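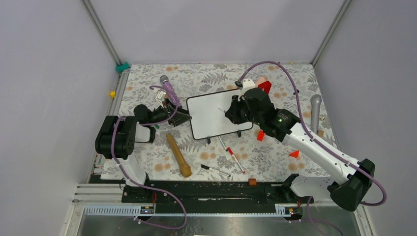
I keep a small whiteboard on a tablecloth, and I have done it long enough to have an opinion about it. The opinion is that a household needs one board, small enough to pick up, and that it should live on the table and never on the wall.

We had a wall board first. It was screwed up beside the refrigerator when we moved to the Dumine building, and for the first month everyone wrote on it. By June it had a dentist's number, half a shopping list and a drawing of a cat, and it stayed that way until the following spring. People stop seeing what hangs on a wall. You have to move a board on the table to put your plate down, and while it's in your hands you read it.

My neighbor Luminița Munteanu thinks this is nonsense. She uses her phone for everything and says a board can't come to the store with her. She's right about the store. But a list on her phone is her list, and her husband has never once added dish soap to it. Ours gets written on by whoever is sitting there.

The tablecloth is the part people argue with me about. Marker gets on cloth, they say, and a plain wipeable cover would make more sense. I had one of those for two years and it made the kitchen feel like a waiting room. A printed cloth with leaves and flowers on it hides a lot. I have put ink on mine more than once and I would have trouble finding the spots now. It also keeps a board from sliding when you write near the corner, which it will do on a bare tabletop.

Size matters more than brand. If you can't lift it with one hand while holding a cup of coffee, it will end up leaning behind a door. Rounded corners are worth having, as sharp ones catch the weave. Beyond that I don't think it makes much difference what you buy.

I'd add one rule, and it's the only one we have at home: wipe it at supper. Whatever still needs doing gets written again. It's a nuisance, and some nights we skip it — but writing "call the plumber" for the fifth time does get the plumber called. Savvas Tsoukalas, who rents the unit upstairs, takes a photo of his before he wipes it. I think that defeats the purpose, and I've told him so.

Last updated 25th May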